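Cleaning a game console's air vents

Shut the console down fully and unplug it. Rest mode is not enough. Wait 30 minutes for the power supply to cool.

Vacuum the side vents with a soft brush on low suction. Follow with two short bursts of canned air per vent, can upright. In August, or in a house with pets, repeat every 60 days.

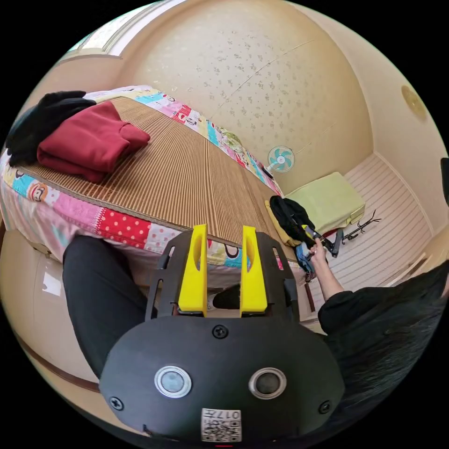 Can the vents be wiped with a damp cloth?
Use a dry microfiber cloth. Moisture can get through the slots to the board.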